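Search tips Search

Home Kitchen Workshop Cleaning Small machines Ask us

Looking after a hand gripper: pads, pins and cable

by Natalina Santoro

I have used hand-held grippers for some years now, first in the packing room in Prernville and later at home, where I prepare them before they go out to other people. They are simple tools, but they become bad slowly, and the person who holds one every day is the last to feel it. What follows is my routine for one gripper. It takes me less than an hour on a Monday morning, with tea.

Before you take any screw out

Open and close the gripper slowly with your ear near to it. A good one makes almost no sound. If you hear a small click in the same place each time, there is play in one of the pins. If it is more like sand, the joint is dirty, and you should clean it before you tighten anything. I made the mistake of tightening a dirty joint once and I had to replace the arm.

Then let the fingers meet and look at them against a window. The pads should touch along their whole length. When you see light at the top and not at the bottom, one finger is mounted crooked.

The pads

The blue pads are the part that wears first. Wipe them with a cloth, warm water and one drop of washing-up liquid, then again with clean water. No spirit and no kitchen degreaser. I know that it looks very clean afterwards, but the next week the pad is hard and shiny and the tomato slides out of it.

If your pads have ribs, use an old soft toothbrush and go along the ribs, never across. Fruit juice dries in the bottom of the grooves and you cannot see it there, only feel it with a fingernail.

Change both pads together, also when only one is bad. To get the old one off, warm it with a hair dryer on the low setting and pull from the corner. Leave the new ones alone for 4 hours before you pinch something with them.

The pins and screws

Clean the round heads with a dry brush. Then turn each screw until it only just stops, and go back a very little. The arm must fall by its own weight when you tilt the tool. If it stays where you put it, it is too tight, and your hand will be tired by noon.

I do the left side and the right side in the same order, so that the two arms stay equal. For oil, put one drop on the point of a needle and bring this to the joint. Do not spray. Spray goes to the pads, and then you can begin again from the previous chapter.

Trying it on fruit

After every service I try the gripper on real things from the kitchen. Fruit is better than wooden blocks, it is round and smooth and it shows you a bruise when you pressed too much. I put a cloth on the table, some pieces loose and some on a plate, and I begin with a mandarin, which forgives a lot.
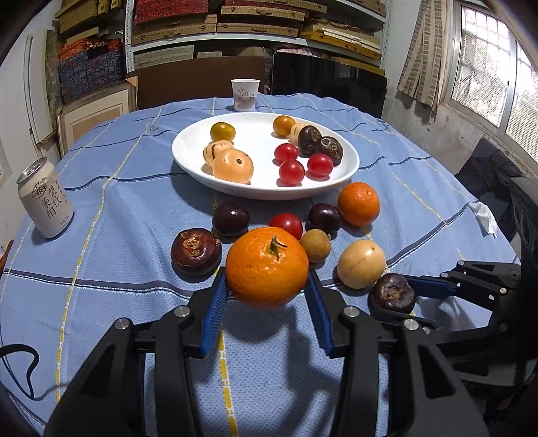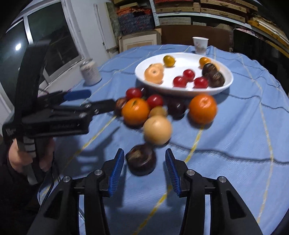

Next come the cherry tomatoes. They are the hard examination. Close until the tomato stops rolling, wait, close a little more, lift. I lift the same one 3 times, and if it turns between the pads every time in the same direction, I go back to the fingers and put them straight. Chestnuts are good for the opposite reason: they are hard and slippery, and a worn pad loses them at once.

Take also one piece from the plate. With the rim in the way you come from a steeper angle, and a bent finger shows itself there when on the flat table it seemed fine.

The cable

Let the cable lie in a wide curve and never wind it round the handle. I fix mine with a strip of soft tape a hand's width from the tool, so that the pull goes on the tape and the plug stays quiet. Look at it in the evening under a lamp and bend it gently between your fingers. If there is a white line in the black skin, change it.

Putting away

Store it with the fingers open. Closed pads press on each other and after a month they have a flat place. A shoe box with a folded towel is enough for me, lid on, away from the radiator.

Comments (3)

Kadir Kurtuluş
Thank you for the hair dryer. I have been scraping mine off with a knife and the finger has marks now. Is it too late to polish them out?

Natalina Santoro
Kadir, fine paper, 9 or ten light strokes, then wash the dust away. Small marks under the pad do no harm.

pidow_workshop
We hang ours on a hook by the handle, pads never touch anything. Works in a dry room.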